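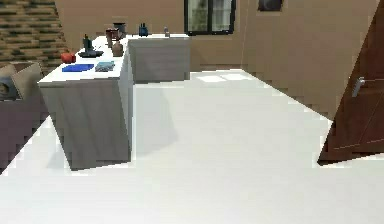
Kitchen with an L-shaped counter and white countertops (computer rendering).

Darholm Home Electricity Project
Progress report to the Jenda Fund

Reporting period

This report covers the second half of the first grant year, up to the end of December. It follows the headings in the grant agreement. Spending is set out in the separate finance sheet and is only discussed here where it affects the work.

Background

The project helps renters in Darholm understand and lower their electricity use. Most of the homes we work with are older apartments where the wiring and the main appliances belong to the landlord and the bill belongs to the tenant. The grant pays for home visits, loaned plug-in meters, a phone line, and a small stock of low-cost items such as draft strips, LED bulbs and power strips with switches.

Our target for the year is 500 households reached in any form, from a phone call to a full visit with follow-up. We are on course to meet it, although the mix is different from what we planned. Phone calls are well above plan and full visits are below it.

Home visits

Visits started slowly in the fall. The main cause was access. Many tenants work shifts, and our first schedule offered mornings only. We added a late slot on Monday, starting at 5 p.m., and it has been full nearly every week. We would like to add a second late slot next year and have put a request for the extra hours in the budget note.

A visit takes longer than we wrote in the application. We planned on one hour. In practice the first hour goes to the bill, and the walk around the home comes after that. Many people have never been shown how to read the bill, and some have been paying on estimated readings for several months without knowing it. Correcting an estimated bill can make more difference to a household than anything we install, so we have stopped trying to rush that part.

Staff now bring a one-page form to each visit. It replaces the booklet we used at the start, which was too long and was rarely filled in to the end. The form has space for the meter reading, the tariff, the heating type, the hot water setup and the main appliances. A copy stays with the tenant.

Meter loans

We bought 26 plug-in meters from Skimora in the first quarter. Each one is loaned for two weeks with a return envelope. At the time of writing, 4 have not come back and one has a cracked display. We have written to the households concerned and will count the missing meters as lost if we hear nothing by the end of the winter.

The meters are easy to use, but the instructions that come with them are not. We wrote our own half-page version with larger type and a table to fill in. After that, more people returned their readings along with the meter. Refrigerators and electric heaters are what people most want to measure. Old refrigerators have given us the clearest cases, particularly in apartments where the door seal has gone hard and the motor runs for most of the day.
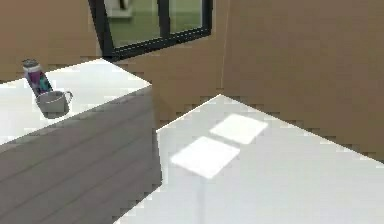

Where a landlord owns the refrigerator, we help the tenant write a letter with the readings attached. Results so far are mixed. A few landlords have agreed to replace the appliance, several have offered to fit a new seal, and the rest have not replied. We are keeping a record of these letters so that we can report on them properly at the end of the year.

Phone line

The phone line is open on weekday afternoons from the office on Bielecka Street. Calls rose sharply once the heating season began. The most common questions are about direct payments that have gone up without warning, about moving into a home where the previous tenant left a debt on the meter, and about what a portable heater costs to run overnight.

We did not expect so many calls about debt. We are not debt advisers and the grant does not pay for that work. Staff take down the basic facts, explain how to ask the supplier for a payment plan, and pass the caller to the advice center if they agree. The handover works, but the wait for an appointment has been long — three weeks at its worst. We have asked the center whether it could hold one appointment a week for callers from our line and are waiting for an answer.

Workshops

We have held 7 workshops out of the ten planned. Attendance has been uneven. The sessions at the library draw a steady group. The session at the sports hall was poorly attended and we will not repeat it there. Sessions on heating controls fill up first, and the general session on saving electricity is the hardest to fill. We plan to drop the general title and offer short sessions on single topics: hot water, laundry, cooking, and reading the bill.

The cooking session was new this period. It covers the cost of using an oven compared with a pan on the stove, matching the pan to the burner, and keeping a lid on. It was the session with the most discussion, partly because people brought their own habits and wanted to compare them.
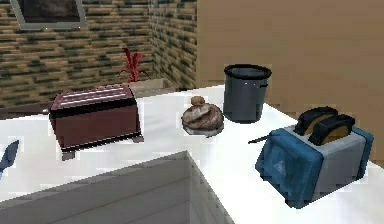
Safe use of outlets has become a larger part of the visits than we planned. In older buildings it is common to find a single kitchen circuit serving everything, including the washing machine, and extension cords running along the back of the counter. Staff are not electricians and do not test wiring. They can explain which appliances draw a heavy load and which should not be run together. Anything that makes heat is the place to start. Two toasters on one countertop, as in the picture, could overload an extension cord if both were plugged into it and used at the same time, and adding a kettle makes it more likely. Tenants who report warm plugs or breakers that trip often are told to stop using the outlet and contact the landlord in writing. We give them a sample letter for this too.

Low-cost items

Draft strips and LED bulbs are going out at the rate we expected. The switched power strips were more popular than planned and we ran out before the end of the period. We moved a small sum from printing to buy more, within the limit the agreement allows. The shower timers have hardly been taken up, and we will not reorder them.

Staffing

One part-time post was vacant for roughly two months. This is the second reason visits are below plan. The post is now filled and the new member of staff has finished training, which included joining visits with a colleague before leading any alone. No further changes are expected in the next period.

Problems and changes

We ask the fund to note two changes to the plan. First, the visit target should be lowered and the phone target raised, with the overall figure kept the same. Second, we would like to use the unspent travel money for the additional late slot. Travel costs are low because most visits have been within walking distance of the office or on the main bus route.

Our booking system also needs attention. Bookings are kept in a shared spreadsheet, and on two occasions the same slot was given to two households. Both were offered a new time in the same week. We are comparing two simple booking tools and expect to choose one early in the spring.

Next period

Work planned for the coming months is as follows. We will complete the remaining workshops, starting with hot water. We will call back every household that had a full visit in the fall and ask for a new meter reading, so that use can be compared over the winter. We will update the bill-reading sheet when the new tariffs come in. The next report will include the results of the callbacks and the final count on the meter loans.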